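Filed under: Course Handouts > Desktop Teardown

Session 4 notes – inside a desktop, power side first

Okay, you've all got the screwdriver set and the little magnetic tray by now, so let's get going. Last time we spent the whole session on hard drives and I never got to power, which is my fault (I like hard drives!). Today I want you comfortable with two things – working around bare metal inside a case, and reading what's printed on the parts before you touch them.

Metal first. The inside of a case is plates, ribs and folded edges, and the folded edges bite. Lizeth Ñahui taught this class before me and made everyone run a pencil along an edge before they were allowed to run a finger along it. I still do that. Machine unplugged, side panel off, watch or bracelet in your pocket.

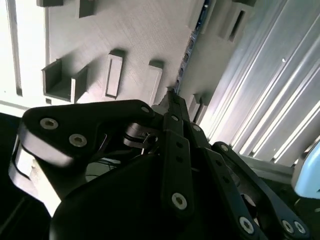

Screws go in the tray in the order they came out. I draw a rough square on a sheet of paper and set each one down where it lives, and yes, the paper gets bumped, so tape it to the bench. If a screw won't turn, stop and come get me. A chewed-up head can cost us half the session, and we've only got 50 minutes after the break.

Now the power supply. You're never opening this one up, not in my class. It can hold a charge after it's unplugged, and there's nothing in there you need anyway. What I do want is for you to read the label like it's the back of a cereal box. Find the safety marks, CE and UL, then look for the 80 PLUS badge, which is about efficiency. Copy them all onto your worksheet, even the tiny symbols you can't name yet.

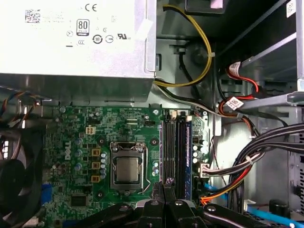

Next, follow the cables with your eyes before your hands. Where does each one start, where does it end up, what's it tied to? Pull on the plug and never on the wires, and press the latch all the way in first. On the board, find the maker's name, then the CPU socket and its lever. Leave the lever alone until session five – I mean it, those contacts bend if you breathe on them wrong.

For next time: finish the worksheet, read the Boyer handout on connectors, and bring back the 23 page packet if you borrowed mine. Worksheets are due 21st April, on paper please.

We use cookies to remember your settings. Accept all | Manage choices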